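Standora Residents Get Advice on Saving Water at Home

June

By Lovisa Tangen

Print this article | E-mail this article

Households in Standora are asked to use less water this summer. The town water office says the level in the Nygård reservoir is lower than it normally is in June, and that the next weeks are expected to be dry.

The request is voluntary for now. There is no fine and no one will come to check, but the office hopes that most people will follow it before stricter rules become necessary.
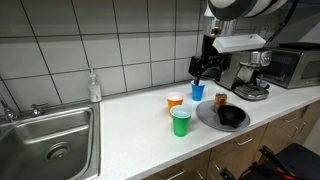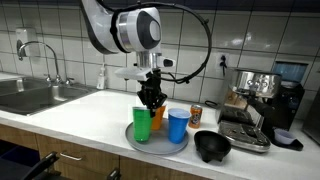
The water office wants people to begin in the kitchen, where it believes that small habits can be changed without much trouble. Its leaflet, which was put in mailboxes this month, says that a tap left open while a person rinses dishes uses far more water than most families think. It recommends to fill the sink or a bowl instead, and to wash the cleanest things first. It also suggests that each person in the house keeps one drinking cup for the whole day. Plastic cups in different colors, such as an orange, a green and a blue one, make it easy for children to remember which is theirs, and then there are fewer cups to wash in the evening. The leaflet says also that cold drinking water should be kept in a jug in the refrigerator, so that the tap does not have to run until the water is cold.

The reservoir at Nygård was built to serve a much smaller town. Two new housing areas have been connected to it, and the third, on the hill behind the old dairy, will be connected before the winter. The pipes from the reservoir to the town center are also old, and a part of the water is lost on the way.

Repair of the pipes has already started. The contractor, Zinbridge, is working on the stretch between the pumping station and the school, and will continue toward the market square when this is finished. The company told the town council that the first stretch will take 15 weeks. During this time the water can be shut off for short periods, and the people who are affected will get a note on the door the evening before.

After a shut-off the water can look brown for some minutes. The water office says it is not dangerous, but that it can leave marks on white laundry. Residents should let the cold tap run until the water is clear, and may collect this water in a bucket for the garden.

Gardens are the second large subject in the leaflet. On a warm evening many people water at the same hour, and then the pressure falls in the upper streets. Those who live at the top of Mill Road have complained about this for several summers. The office now asks that houses with even numbers water their gardens before 8 in the morning, and that houses with odd numbers do it after 9 in the evening. Lawns do not need water at all, it says. The grass becomes yellow, but it comes back when the rain comes.

Vegetables and young trees are a different matter, and can be watered as usual with a can. Sprinklers should stay off. The same goes for washing cars and for cleaning stone paths with a hose. Swimming pools for small children may be filled, but the office would like parents to put a cover over them at night and use the water for more than one day. When the pool is emptied, it should be done over a flower bed and not over the street drain.

To help people collect rain, the town has ordered 300 rain barrels from the supplier Trollix. They will be sold at the recycling yard at a reduced price, one barrel for each household. Buyers must show a water bill with their address on it, and must transport the barrel themselves. The barrel holds 100 liters and comes with a lid and a small tap, but the piece that connects it to the gutter has to be bought separately. The lid should be kept closed, both because of mosquitoes and for the safety of children.

People who rent an apartment can also buy a barrel if the owner of the building agrees. For apartment buildings with a shared yard, the water office can lend a bigger tank over the summer. The application is a single page and can be picked up at the town hall or at the library.

Not everyone is satisfied with the plan. At the open meeting in the school hall, several residents said that the town should have repaired the pipes many years ago, before it gave permission for new houses. One man from the upper streets said he already waters only his tomatoes and has nothing left to save. A woman who has a small plant nursery by the river asked what will happen to her business if the rules become strict. She was told that nurseries and farms will be treated separately, but the office could not yet say how.

There was also a question about the fountain in front of the town hall, which was running during the meeting. The water office answered that the fountain uses the same water again and again, and that only a little is added each day. All the same, it will be turned off until the level in the reservoir is better – mostly as a sign that the town is doing its part.

Other changes are made in the town's own buildings. The showers in the sports hall will stop by themselves after a short time, and have to be started again with a button. The football field will be watered only at night, and the practice field beside it will not be watered. In the school kitchen the old dishwasher will be replaced during the summer vacation. The flower boxes along the main street were planted this year with kinds that can stand dry weather, and so were the beds outside the health center.

Leaks inside the house are something the leaflet uses a whole page for. A toilet that runs a little all the time is the most common problem, and it is often hard to hear or see. The office describes a simple way to find out: put a few drops of food color in the tank behind the seat and wait for 30 minutes without flushing. If there is color in the bowl afterward, the seal is probably worn and should be changed. It is a cheap part that most hardware stores have, and many people can change it without a plumber.

Another way is to read the water meter late in the evening and again in the morning, when no water has been used in between. If the number has changed, there is a leak somewhere. Residents who find one between the meter and the house must repair it at their own cost, while a leak on the street side is the responsibility of the town. Those who are not sure where their meter is can call the office, which has drawings for most of the older houses.

For dishwashers and washing machines the advice is to run them only when they are full. The short program is not always the one that uses least water, and the office recommends to look in the manual. Water from boiled potatoes or from washing vegetables can be used for plants when it has become cold, if there is no salt in it. Water with soap should not be used for anything that will be eaten.

The level in the reservoir will be measured every morning and written on the notice board outside the town hall. It will also be read on the local radio after the weather report. If the level goes below the red mark, the council can decide that the advice becomes a rule. In that case all use of hoses will be forbidden, and the rain barrels and the river will be the only sources for gardens. The last time this happened, the ban stayed in place until the end of September.

The water office reminds that people who take water from the river need to keep away from the bank below the footbridge, where the ground is loose after the floods in spring. A better place is the boat ramp, where it is possible to come down with a car. It is not permitted to use a motor pump there without a written permit.

Older people and others who have difficulty carrying water can ask for help when the supply to their street is shut off. Bottled water will be brought to the door, and the request should be made by phone before noon on the same day. The home care service has its own list and will contact those who are on it, so they do not need to call.

A second open meeting will be held in the school hall when the first stretch of pipe is finished. Zinbridge will then explain the plan for the market square, where the work will close one side of the street and move the bus stop. Shop owners on the square have asked that the digging does not begin before the fall market is over, and the council has promised to give an answer before the meeting.

More copies of the leaflet are available at the town hall, the library and the recycling yard. The sale of rain barrels opens at 10 in the morning on the first day, and barrels cannot be reserved by phone.

Print this article | E-mail this article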